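How I Finally Sorted Out My Pantry (and How You Can Too)

Posted 18 May 2024

When we moved to Griltside I inherited a pantry the size of a phone booth, and I filled it in about a week. Then I spent two years buying paprika I already had. If your shelves are in that state, set aside an afternoon and put some music on – you're going to be moving a lot of cans.

First, take everything out. I mean all of it, even the sticky molasses at the back that you've been pretending not to see. I used the kitchen table and then the floor. Toss what's expired, wipe the shelves with warm water and a little dish soap, and let them dry while you sort.

Now make piles by how you cook. Mine are baking, weeknight dinners, breakfast, snacks and "soup stuff" (we eat a lot of soup!). Don't copy my piles if they don't fit you. My sister-in-law sorts hers by meal, and I can't find a thing in there, but she can.

Next come the bins. Measure the depth of your shelf before you shop, then measure it again. I skipped this the first time and came home from Stirkow with a stack that stuck out past the door. Go for straight sides if you can get them, as the slanted ones waste a surprising amount of room.
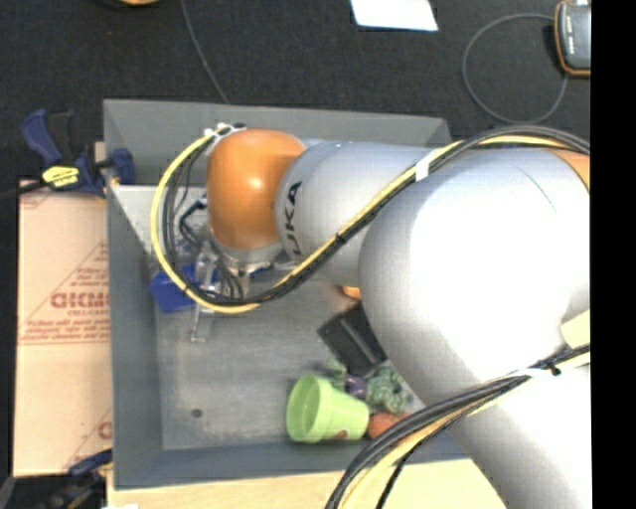
Do you need a bin for every single thing on the shelf?

Cans and jars do fine standing on their own. Save the bins for bags, packets and anything that slumps over, like rice, lentils or those half-empty sacks of powdered sugar.

Once the bins are loaded, put the heavy ones low and the everyday ones at chest height. Party supplies and the giant roaster can live up top. I leave up to 5 inches of air above each bin so I can get a hand in without pulling the whole thing out.

Labels are last. I used masking tape and a marker for the first month, and I'm glad I did, because "snacks" and "breakfast" swapped places twice. When things stop moving, write the nice labels.

To keep it going, I do a quick check every October before the holiday baking starts. Old flour goes, new flour goes behind whatever's open, and I write down what we're low on – usually vanilla.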